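第四章 仿真套件的选型与验收：以家居场景操作包为例

Ctibor Procházka　2026-05-04
分享 20　评论 4

本章讨论一类近年常见的采购对象：面向单臂机械手的家居场景仿真套件。前三章已经介绍了运动学建模、接触动力学求解器和渲染管线，读者应能独立读懂一份关节参数表，并能区分碰撞几何与显示几何。本章的任务是把这些知识用到一件具体的事情上，即判断一套商品化的仿真包是否值得购买，以及购买之后如何验收。

贯穿全章的案例是Perkmont公司的家居操作包，以下简称“操作包”。该产品由场景库、机械臂模型、任务描述文件和批量运行工具构成，按席位授权，基础版每席位每年1485欧元。评测工作由Bruvalport实验室完成，测试记录由Peter Havlíček整理。书中引用的配置均为基础版默认配置，凡有改动处另作说明。

4.1 本章的范围

仿真套件的宣传材料通常强调画面质量和场景数量。这两项指标容易展示，也容易比较，但与使用者最终关心的问题关系较弱。使用者关心的是：在仿真中得到的控制策略或轨迹，迁移到实体设备后还剩下多少可用部分；场景出错时能否定位原因；以及同一任务重复运行时结果是否一致。

本章按照以下顺序展开。4.2节说明套件的组成和各部分之间的接口。4.3节讨论场景的几何布局，重点是机械臂底座与被操作区域的相对位置。4.4节讨论柔性表面与小型物体的接触问题。4.5节给出重复性测试的方法。4.6节讨论授权与技术支持条款。练习和参考配置附于章末。

不讨论的内容有三项：移动底盘、双臂协调、基于触觉阵列的抓取。操作包的高级版含有移动底盘模块，但在评测期间该模块的接口文档尚未定稿，故不列入。

4.2 套件的组成

操作包安装后生成四个目录，分别存放场景、机器人、任务和运行记录。目录之间通过相对路径引用，移动其中任何一个都会使任务文件失效。供应商在安装手册中提到了这一限制，位置在附录末尾，初次使用者多半会漏读。

场景目录中的每个场景包括一份布局文件和若干资产引用。布局文件为纯文本，记录各物体的位置、姿态、缩放系数和碰撞等级。碰撞等级分为三档：无碰撞、凸包近似、分解网格。默认设置下，大件家具使用凸包近似，桌面和座面上的小件物体使用分解网格。对于形状接近长方体的柜类，凸包近似的误差可以忽略；对于沙发一类带有凹陷的家具，凸包会把座面与靠背之间的空间填满，小件物体因此悬浮在座面上方，或在初始化时被弹出。Bruvalport实验室在首次加载时即遇到此现象，将沙发改为分解网格后恢复正常，代价是单步求解时间有所增加。

机器人目录中的机械臂模型由连杆描述、关节限位、惯量参数和末端执行器描述组成。末端执行器以独立文件挂接，更换时需同时修改法兰坐标系。任务目录中的文件规定目标物体、起始姿态、成功判据和超时长度。成功判据使用布尔表达式书写，支持位置容差、姿态容差和接触持续时间三类条件。

运行记录目录按批次编号。每一批次保存关节轨迹、接触事件和渲染输出。渲染输出可以关闭；在只关心轨迹的场合建议关闭，磁盘占用将明显下降。

4.3 场景布局与底座位置

固定底座机械臂在家居场景中的首要问题是可达性。工业工作站围绕机械臂设计，家居环境则先于机械臂存在，座面高度、扶手宽度和家具间距都不由集成者决定。仿真套件若把底座放在一个理想但现实中无法安装的位置，所得结果没有参考价值。

操作包的客厅类场景采用低矮木质台座承载机械臂，台座直接放在地面上，邻近沙发端部。夹爪从上方进入工作区，上臂连杆先向外侧抬起，再折返至座面一侧。这种构型使肘部远离家具，缺点是腕部姿态的余量较小，当目标靠近靠背时尤为明显。沙发上布置了花纹抱枕、黄色手持对讲类无线电设备和打开的笔记本电脑，三者的尺度与刚度差异较大，适合作为同一场景下的对照目标。

检查布局时，应当从渲染视图和碰撞视图两个方面进行。渲染视图用于确认物体之间的遮挡关系，以及阴影是否与接触位置相符；碰撞视图用于确认求解器所使用的几何体。两者不一致时，以碰撞视图为准来解释物理现象，以渲染视图为准来解释视觉策略的输出。

布局检查按下列步骤进行。

步骤一　加载场景，将仿真暂停在初始时刻。逐一核对座面物体是否处于支撑状态，记录穿透深度超过容差的物体。此时夹爪应处于空载状态，末端与座面保持间隙。

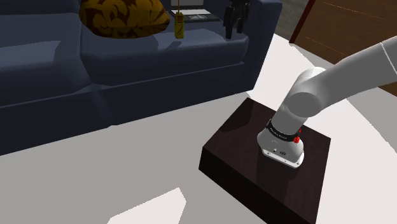
步骤二　切换至碰撞视图，核对沙发座垫、扶手和台座的近似几何。扶手顶部为圆弧，若被近似为棱角分明的方块，规划器会给出偏高的越障轨迹。

步骤三　在座面上方生成可达性采样点，逐点求逆解，统计无解点和仅有单解的点。单解点集中的区域应在任务文件中标注，避免把目标物体随机放入其中。

步骤四　恢复仿真，保持机械臂静止，观察座面物体是否漂移。天线一类细长部件质量小、力臂长，容易引起整机缓慢转动，应单独检查其惯量参数。

上述步骤可以写成脚本批量执行。操作包自带的检查工具只覆盖步骤一和步骤三，其余两步需使用者自行编写。Prutstead发行的开源插件提供了碰撞视图的自动比对功能，与操作包的布局格式兼容，但不在供应商的支持范围之内。

4.4 柔性座面上的接触

座垫在操作包中不作为可变形体求解。供应商的做法是保留鼓起的外形，同时在刚性碰撞面上叠加一层弹簧阻尼，法向刚度由材料表给出。该近似在物体静置时表现尚可，在夹爪下压时则会低估座垫的凹陷量。实际后果是，仿真中夹爪可以紧贴座面从侧方夹住扁平物体，而实体设备上手指会先陷入垫面。

Havlíček在记录中建议对法向刚度作区间扫描，不宜只取默认值。扫描时保持阻尼比不变，每个刚度值重复运行20次，记录抓取成功率和手指下沉量。若成功率对刚度敏感，则说明策略依赖于座面的支撑，迁移前应重新设计接近方向。

笔记本电脑是另一类值得注意的目标。打开状态下，屏幕与键盘底座之间由转轴连接，操作包将转轴设为带摩擦的旋转关节。默认摩擦值偏大，推动屏幕时整机先滑动，屏幕角度几乎不变。Paulík版材料表给出了较低的摩擦值，加载后行为较为合理。使用该表时应检查单位，其力矩项以牛毫米计，与操作包的牛米不同。

抱枕按单一刚体处理，仅外观呈现织物花纹。以抓取抱枕为目标的任务在此套件中不具备评测意义，抱枕应仅作为障碍物或遮挡物使用。供应商的产品页将其列入“可操作物体”，采购方在比较物体数量时应予扣除。

4.5 重复性测试

重复性测试回答的问题是：相同输入是否得到相同输出。测试分为两级。第一级在同一台机器上以同一随机种子运行，要求关节轨迹逐位一致。第二级在不同机器上运行，允许数值差异，但成功判据的结果应保持一致。

操作包在关闭并行求解时能够通过第一级测试。开启并行求解后，接触点的处理次序不再固定，轨迹在首次接触之后开始分叉。供应商在十月的更新说明中加入了固定次序选项，该选项默认关闭。进行验收时必须开启，否则测试结果无法归因。

第二级测试中较常见的问题来自渲染环节。以图像为输入的策略对光照敏感，不同显卡驱动下阴影边缘的采样存在细微差别。客厅场景的地面上有边界清晰的亮区，这类高对比度区域适合用来检查驱动差异，可取固定视角逐像素比较，再观察策略输出是否随之改变。

4.6 授权与支持

席位授权以机器为单位，更换机器需在供应商网站上解绑。批量运行工具在多节点环境下，每个节点占用一个席位，计算集群用户应在询价阶段说明节点数。技术支持通过邮件提供，合同中写明的首次答复期限为4个工作日，未规定解决期限。

采购合同宜附一份验收场景清单，写明场景版本、碰撞等级、求解器步长和随机种子。清单中未列出的场景，即使随软件交付，也不应计入验收结论。

下一节从布局文件的语法开始，逐项说明各字段的含义与取值范围。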